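Sat 20 August

I finished the Swedish course on Thursday. It was the evening one at the adult education center, 36 lessons spread over two terms, and I missed five of them. Three were in January, when I had the flu and then the car wouldn't start.

I signed up for a dull reason. My grandmother's side of the family came from a village called Flendby, and I have a box of her mother's letters that no one living can read. There are 46 of them. I priced a translator and got a quote of $300 for the first batch, and I decided I would rather spend that on lessons and do it myself. I knew it would be slower. It was a lot slower.

The grammar was easier than I expected. Verbs don't change with the person, so once you know the present tense of a verb you have it for everybody. The word order takes some getting used to but it follows rules. What gave me trouble was listening. On paper I could follow a short news item by the second term. When the teacher played the same item out loud I caught the names of towns and the weather.

Thulani Kekana sat next to me for most of it. He already speaks four languages and was the only one who did all the homework. He told me to stop writing English above the Swedish words, and to read each page twice before looking anything up. I ignored this until spring and then tried it, and my reading got faster in a couple of weeks. I wish I had listened sooner.
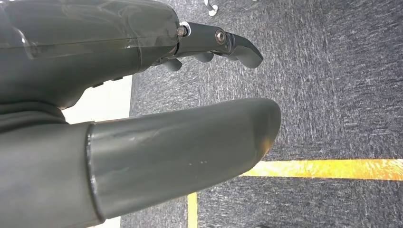 The letters are another matter. The handwriting is small and slants hard to the right, and she used old spellings that aren't in my dictionary. "Hvad" for "vad" is simple enough once you've seen it. Others I have had to guess. I have done nine letters so far, and most of what's in them is prices, weather and who has been ill. A man named Öberg owed the family money for a cow. He comes up in six letters out of the nine and as far as I can tell he hasn't paid yet.

There is also a place or a person called Vallik that I can't work out. She writes that they "went to Vallik" at Easter, but later Vallik "is much better now." It could be a surname – or I am misreading one of them. If anyone has family papers from that area, please leave a comment.

The next level starts in the fall and I have put my name down. Same room, Thursdays at seven.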